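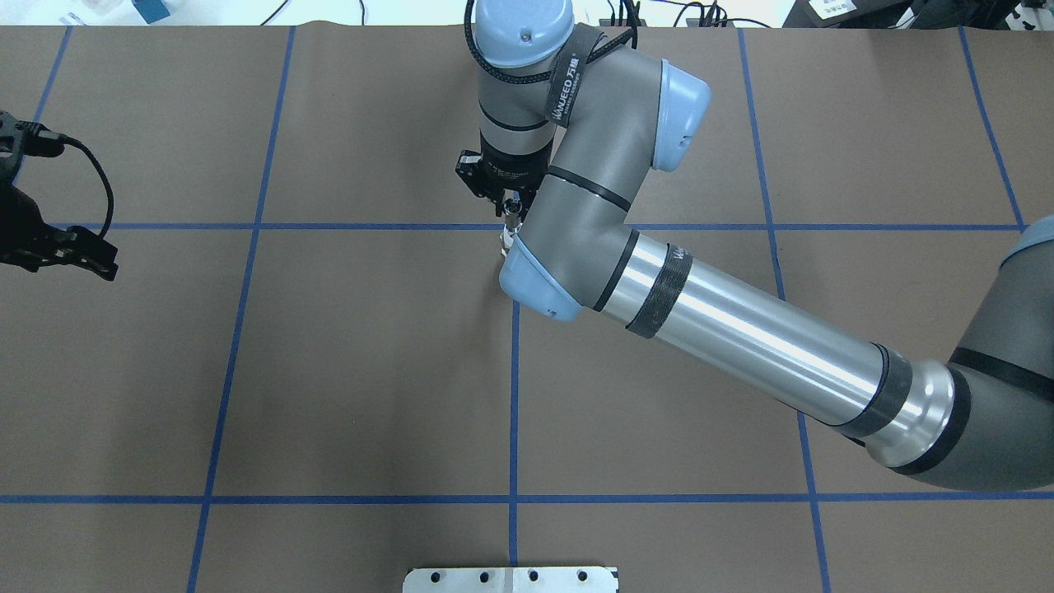 又来更新这个工单了,标题还是那个:Cistow 路由器每天晚上断网,重启能好一阵,然后接着断。客服说让我把折腾过程都写下来,那我就想到哪写到哪,啰嗦的地方您直接跳过哈。

**环境**

- 主路由:Cistow,放客厅电视柜旁边
- 子路由:Sustau,放书房,无线回程
- 光猫:运营商送的,桥接模式,拨号在主路由上
- 固件:主路由已经是后台能刷到的最新版

**现象**

晚上 9 点以后开始,手机上 Wi-Fi 图标满格,但网页打不开,微信一直转圈。有线接主路由的台式机倒是没事!这点我第一次提工单的时候没写清楚,客服小哥就让我打电话给运营商,运营商远程测了一遍说线路正常,白跑一圈。

最烦的一次是 2023-04-05,放假在家想看个电影,一晚上断了 8 次,后来干脆开手机热点看完的(流量心疼死)。

**试过的**

先换信道。原来是自动,我改成固定 52,速度确实快了一截,高兴了没多久,5G 信号整个消失了,过一会儿又自己冒出来。查了一下才知道这个信道要给雷达让路,检测到就得退避,开机也要先等一等才广播。好吧,改回低频段的信道,这个“消失”的毛病没了,但晚上打不开网页的老毛病还在。

然后怀疑 DNS。断的时候我在手机上直接 ping 网关,不通。网关都不通就跟 DNS 没啥关系了,这条划掉。

再然后把双频合一关了,2.4G 和 5G 分开起名字。连 2.4G 能用,慢是慢点;连 5G 还是断。那天晚上家里人抱怨说怎么多出来一个名字,不知道该连哪个,我又给合回去了……这一步等于没测完,我承认。

恢复出厂也做过,2 次。第二次没有导入备份,是手动一项一项重新填的,宽带密码还找了半天,最后在一个旧本子里翻到。没用,当晚照断。

**有点眉目了**

把 Sustau 子路由的电源拔了,连着三个晚上,一次都没断!插回去,当晚就犯。所以我现在基本盯上它了,可它单独当主路由用又好好的,这就很气人。

翻日志看到断之前总有一串这样的东西:

```
mesh: backhaul peer lost, retry
mesh: backhaul peer joined
bridge: topology change
bridge: topology change
bridge: topology change
```

后面就是一大片 topology change,刷得根本看不到别的。我不太懂,瞎猜是不是哪里成环了?然后突然想起来,书房墙上那个网口,去年 5 月我接过一台 Cronin 的小交换机,后来打印机换成无线的,交换机就塞在桌子底下没管。爬进去一看,它还通着电,一根线进墙,另一根线插在子路由上。也就是说有线一条路,无线回程又一条路。

拔掉子路由那根,先观察。到我写这条的时候,两个晚上没断过。

**还想问的**

1. 如果真是成环,为啥白天没事,晚上才犯?是晚上设备多还是子路由晚上会自动优化回程?后台有个“夜间优化”开关,说明里一个字都没解释。
2. 我想干脆改成有线回程,墙里那根线是装修时埋的,皮上印着 Cusent,类别那几个字磨掉了。有没有办法不拆墙就测出来它能不能跑千兆?
3. 环路检测在这个型号上到底有没有?手册里提了一句,后台我找遍了没看到。

完整日志我打包传在附件里了,宽带账号那行我打了码。工单先别关,让我再跑几晚,断了我上来骂,没断我也上来说一声。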